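Kundergate Shared Workshop
Home Robot Build, Session 6 notes
Handout by Lemlem Ejigu

Welcome back, everybody! Last time we got as far as the jaws, and I know a few of you went home with a stiff one (Kedir, I haven't forgotten yours, bring it along and we'll look at the hinge together). Tonight is about the marker cubes, and about learning to move a pair of hand-held grippers so that the software can follow them.

Each gripper carries its own cube, and the black squares on the faces are what the tracker looks for. Keep your fingers off them, please - a thumb over one corner is enough to lose the whole face.
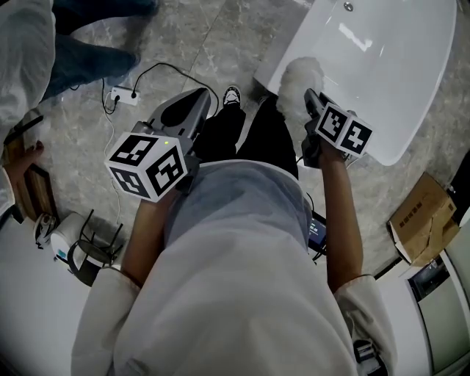 Page last changed: June, by H. Jemal

Sitting on the floor with one gripper in each hand is a perfectly good way to practice, and I rather like it, though your knees may disagree after a while. Both cubes should stay turned so that at least two faces are showing. Watch your cables too, especially if you've got a power strip out on the floor as well.

For next time, please record 21 short moves with each hand, slow ones first, and save them in the folder Ecaterina set up. If the tracking jumps, write down which move it was and carry on - we'll go through the odd ones as a group, with tea.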